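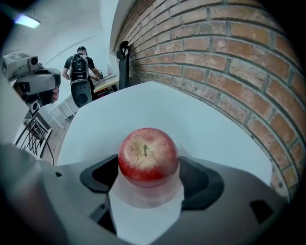

Notes from the Trumstead open day, typed up on the train home so forgive the spelling. August, grey, a bit of drizzle, doors at 9.30 and I was there at 9.20 like a keen bean.

Getting there: bus from Gurkberg, number 14, stops right at the old gates. Don't bother driving. The car park was full before ten and they were sending people round to the football oval.

The building first. Old fruit packing hall, brick walls, white vaulted ceiling, lovely thing. I'd only ever seen it from the road. Bricks are that proper orange-red colour, left bare on the inside, and the mortar looks like it's been redone at some stage. Shoshana Mahmoud, who was doing the 10 o'clock tour, told us the hall closed as a packing shed before she was born and then sat there full of pallets and pigeons. Now it's workrooms. Pale wooden tables, white shelving, wire racks. You still walk in past the old weighbridge, which I liked, and which no one else on the tour stopped to look at.

Now apples. It's an apple day after all, even if half the visitors seemed to be there for the sausage rolls.

The red ones are what they're known for. Deep red, with pinkish yellow streaks coming through near the top, a bit speckled. Short brown stem. We got a go at grading and I was hopeless. You look at colour first, then the stem, then turn it over for bruises. Pulled stem = second grade, even if the rest is perfect, becuase the skin tears at the top and it won't keep. I'd have put all of mine in firsts. Shoshana took three back out without saying a word.

Asked what variety. Got a long answer. Short version, it's a local sport of something older, came off one tree on the Stesitz side of the valley, and they all just call it the Stesitz red. 213 trees of it now. Picked by hand, all of it, and a slow business by the sound of things.

Then the tasting. Two plates, one straight from the orchard and one out of the cool store. Cool store one was sweeter, I thought, bit softer. Most of our group went for the fresh. Reginald Ridgeway (retired orchardist, about a hundred opinions) reckons you should never eat one the day it's picked, leave it on the bench for 6 days. Will try it. Have a bag on my lap as I write this, so the test starts tonight.

Working tables were going the whole time we were there. People getting on with things, us shuffling past behind in a line trying not to bump anyone. Good that they didn't stop for us, I hate it when a place is tidied up into a museum for the day. There was a bit on bench heights that I missed most of as somebody's toddler had found the stairs.

Upstairs: old labels and crate ends, framed. Worth the climb. Tran brand labels with the blue kookaburra, a whole wall of them, and a ledger open at a page showing 442 cases sent off in one go. Beautiful handwriting. Mortimer Greenberg has been collecting these for years, from sheds and op shops mostly, and would like to hear from anyone with a Tran label in green. I said I'd mention it, so, mentioned.

Lunch. Sausage rolls gone by 12.15. Apple cake still going, got the second last slice, a bit dry at the edge, good in the middle. Tea in proper cups. Seating outside under the marquee, which leaked at one corner and everyone moved their chairs the same way like penguins.

Missed the pruning demo (queue for cake, see above). Heard it was good. Tobias Begay does them again in winter when there's something to prune, and you need to book for those, bring your own secateurs.

Shop: apples by the bag, juice, vinegar, a few tea towels. Card only, wich caught a few people out. Juice is cloudy and very sharp. Bought two. Should of bought three.

Would I go again, yes, earlier for the food and with better shoes. The path down to the orchard is clay and after a bit of rain it's a skating rink. Prams will manage the hall floor fine, stairs no. Toilets round the back past the water tank, signposted from the wrong side only.

Thanks to Maj-Britt Engström for the spare ticket and for minding my umbrella, which I have now left in her car.

Contact | Copyright Gurkberg Out & About | Back to top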